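Caught Domnica Surdu between two deliveries, so this is going up fast and mostly as she said it. She folds for a living. Has done since her twenties, first at a hotel laundry, now at Vendik, the secondhand clothing shop she runs with Cornel Ursu. 589 pieces on the rails the week I visited, all of them through her hands at some point.

First question, the obvious one. Why does a shirt need folding if it's going to be hung anyway?

"Half of them aren't hung. Knits, long sleeves, anything soft, they go on the shelf. Hang a soft shirt for a month and you get shoulders like a coat hanger."

She wants a white table. Insists on it. "Wood hides lint. Patterned cloth hides everything. On white you see the stain before the customer sees it." Cornel wanted a big oak thing from an auction — she said no, he still brings it up.

And nothing else on it. No mugs, no price gun, no phone.

Her test piece for new staff is a long-sleeved shirt, dropped any old way. Not a stiff one. "Stiff is easy. Stiff folds itself."

Mint green on white, and plenty of bare tabletop.

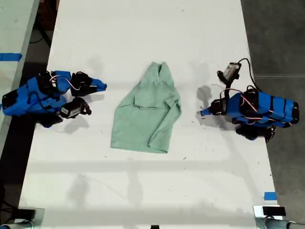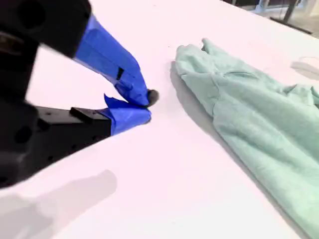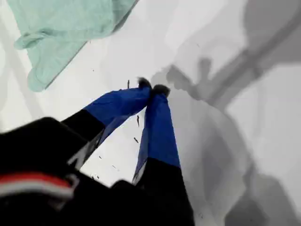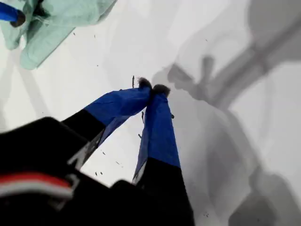
So what do people get wrong?

"Sleeves. They go straight to the sleeves. No. Collar first, always, get the collar open and flat and the rest knows where to go." She did it in the air while talking, no shirt, just hands. "Then the hem. Pull it straight. Then you can think about sleeves."

One across, then the other, cuffs down toward the hem. Sides in. Up in thirds. She doesn't use a board, tried one from Urkeo and gave it to her niece after a week. "It made everything the same size. My shelves arent the same size."

Creases? Smooth from the middle out, flat of the hand, dont press. Pressing sets them, she says. Lejla Yordanov, who works the Saturday shift, disagrees and presses like mad. They've agreed to work at opposite ends of the shop.

Pale colors she folds before lunch, dark ones after. I asked if that was a light thing or a clean hands thing. "Both. Mostly I just like it."

Worst garment? She took a while over that one. "Wrap dresses. And anything with a hood — where does it go? Behind? Inside? I put it inside and then people think it has no hood."

Then the van was at the back door and she was already up, keys in hand. 213 pieces to sort by closing, nearly all of them knitwear.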